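Module Tilahun – Apprentissage par démonstration
Séance 2 : constitution du jeu d'exemples
Version du 12 janvier 2021

La qualité d'une politique apprise dépend d'abord de celle des démonstrations. Chaque épisode est enregistré à l'aide de pinces tenues à la main, sans robot. L'opérateur exécute la tâche à vitesse régulière et marque un arrêt avant chaque saisie.
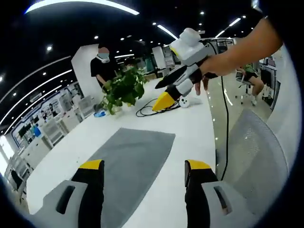

Lorsque la tâche requiert deux pinces, les enregistrements doivent partager la même base de temps. Un épisode dont les flux ne peuvent être alignés est écarté – il n'est jamais corrigé à la main.

Le corpus Nosudska, étudié en travaux dirigés, comprend 1106 épisodes, dont 87 réservés à la validation. La répartition se fait par lieu de collecte : les épisodes de Restavstead ne figurent pas dans l'ensemble d'entraînement.

À préparer : lire le protocole Skelness, pages 1 à 21, et relever les critères de rejet d'un épisode.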